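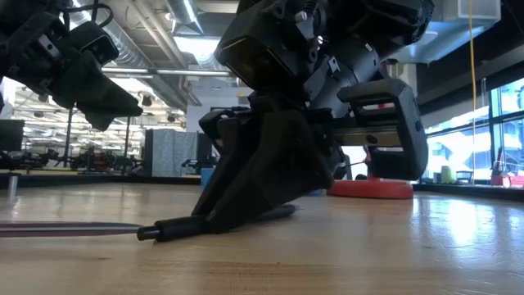 I spent most of August on the part of our stack that decides when a grasp is finished. It's a small piece of code. When I took it over it was 76 lines, and it had one job: look at the finger position, look at the motor current, and return true when both had settled.

That works fine for boxes. It works badly for anything round lying on a table. A cylinder on its side will move a little when the first finger touches it, the current rises, the position stops changing for a moment, and the old check calls that a grasp. Then the arm lifts and the fingers close the rest of the way on air.

I went through the logs before changing anything. Out of 524 attempts on cylinders, 159 were marked as good grasps and then failed on the lift. I had guessed the number would be smaller. Rizwan Debnath had guessed it would be bigger, and he was closer than I was.

The first thing I tried was a longer wait. The check needed five steady readings in a row, so I made it twelve. Failures dropped, but every pick got slower, including the easy ones, and the planner started timing out on the longer sequences. I took it back out the same afternoon.

The second thing was to use the wrist force reading as well. We already record it in Adari, which is our logging tool, but the controller wasn't subscribed to it. When the fingers are pushing down into the table, the vertical force goes up and stays up. When they are holding an object and nothing else, it drops back close to the tared value. So now there are three states where there used to be two:

- **open**: no contact on either finger
- **touching**: current is up, but the wrist still sees the table
- **holding**: current is up, wrist force is back near zero, fingers short of fully closed

Getting from touching to holding takes a lift of 3 mm at low speed. If the state doesn't change by the top of that little lift, the arm goes back down, opens, and asks the planner for a new approach angle.

Most of my time went into the planner side. Chidiac (the planner) assumes that a grasp either worked or didn't, and it throws away the approach candidates once it has picked one. Raghda Srour wrote the original version and helped me keep the list around between tries. Her fix was cleaner than mine, so hers is the one in the branch.

There was also a timing bug that cost me two days. The force messages carry the time they were sent, and the current readings carry the time they were received. Under load these drifted apart enough that the check was comparing a finger closing with a wrist that hadn't moved yet. Both are now stamped at the source.

I've run the new check on 235 cylinder picks so far. I'm not going to post a success rate until I've redone the old one on the same set of objects.

Still on the list:

- thin objects, where "short of fully closed" is hard to tell from closed
- re-taring the wrist after a long move
- moving the thresholds out of the code and into the config file

The thresholds are next.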